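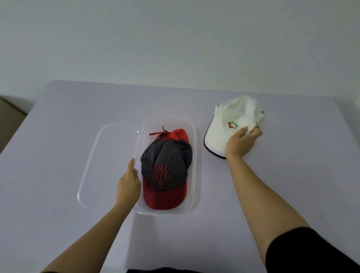
A charcoal and red cap in a clear storage container, with its lid alongside.

GRANDWOOD - 11/1/19 - Harow, the home storage company based in Grandwood, today announced the Lisero cap box, a clear plastic container with a separate lid made to hold baseball caps on a shelf or in a closet. The box goes on sale this month at the Harow store on Brennan Street and through the company's mail order catalog.

Lisero is the first Harow product made for headwear. The company already sells boxes for shoes, scarves and table linen, and customers have been using the shoe boxes for their caps. The shoe box is too narrow for most curved brims, and a cap stored in one tends to come out with a bent edge. The new box is wider and has rounded corners. A cap goes in right side up with the brim toward the front, so the logo can be seen through the plastic without taking the box down.

Harow tried out the design in July with 42 households in the Grandwood area. Each household received a set of boxes and was asked to store the caps it already owned. Most people put one cap in each box. Others wanted to fit in as many as they could, and the instruction sheet now covers both ways of packing.

For a single cap, the sheet recommends brushing off dust, closing the back strap and setting the cap down with the crown up. The strap can be tucked inside the cap before the lid goes on. For several caps, it suggests laying them all out on a table first and sorting them by color or by team. Each cap is then shaped by hand, one hand on the crown and the other along the side, and the caps are nested front to back. Caps with raised embroidery should go at the front of the row so the stitching is not rubbed.

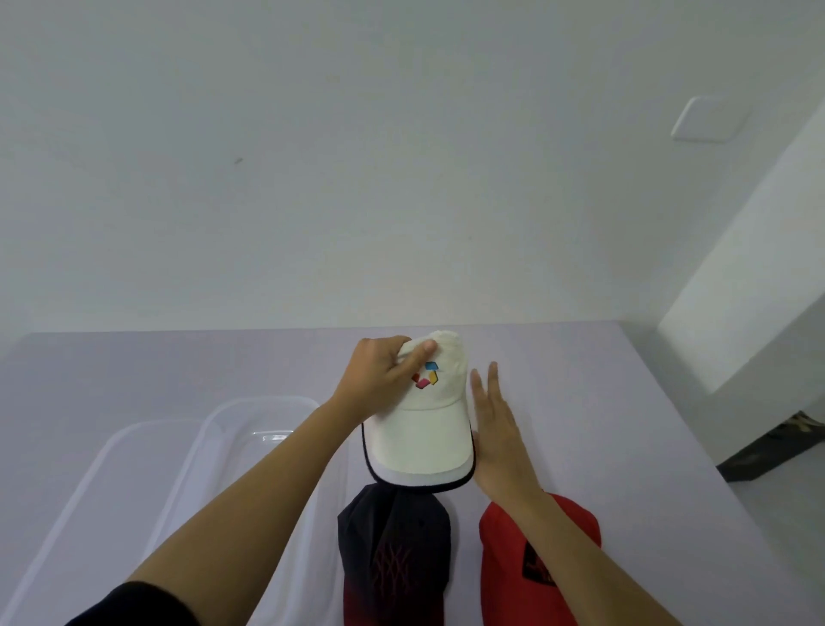
Shaping a white cap by hand, with navy and red caps on the same table.

The company also asks customers to let caps dry fully before storing them. The lid fits closely, and a damp sweatband will pick up a smell in a closed box. Caps that are worn every day are better left on a hook - the box is meant for the ones that come out for a game, a trip or a season.

Lisero boxes can be stacked with the lids on. They can be washed in warm water with dish soap and should be kept out of the dishwasher. Labels are not included, but the short side of the box is flat enough to take an ordinary stick-on label.

The first production run is 600 boxes, sold in packs of 2. Of these, 200 are set aside for the Brennan Street store and the rest will be sold by mail order. Replacement lids can be ordered separately.

Customers who took part in the July trial may keep their boxes and do not need to return anything.

About Harow
Harow designs and sells storage boxes, drawer trays and shelf dividers for the home. Its office and store are on Brennan Street in Grandwood.

Press contact: Harow Press Office, Brennan Street, Grandwood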